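Gold Presentation Trays, Rectangular — Wever Catering Supply 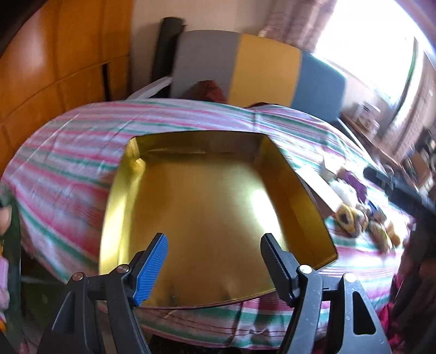 Tableware and Disposables Department

The Plodov tray is a shallow rectangular tray with a metallic gold finish, made for cold buffets, bakery counters and gift packing. It is sold in cases of 50 or 200. Both case sizes ship flat on a pallet or by parcel.

Use it for sandwiches, sliced cake, cookies, dried fruit and wrapped chocolates. Line it with parchment or a paper doily if you are serving anything oily. The tray is not suitable for the oven, the microwave or an open flame. It is meant for single use, but many customers wipe it down and use it again for dry goods.

Trays come nested. Separate them from the short end and lift with both hands once they are loaded. The coating marks easily, so keep the inner sleeve on until you need the stock.

Clear lids are sold separately. The Mondinus low lid fits this size and leaves room for flat items only. For frosted cakes and rolls, order the Kovács domed lid — it snaps over the same rim. Lids come in cases of 50.

Orders over 60 cases are treated as bulk and priced on request. We keep 4,000 trays in the warehouse at most times, and larger quantities need extra lead time. Orders placed on Saturday are packed the next working day.

Unopened cases can be returned. Opened sleeves cannot.

Related items
Mondinus low lid, clear
Kovács domed lid, clear
Plodov round tray, silver
Paper doilies, white
Parchment sheets, cut

Contact us | © Wever Catering Supply | Back to top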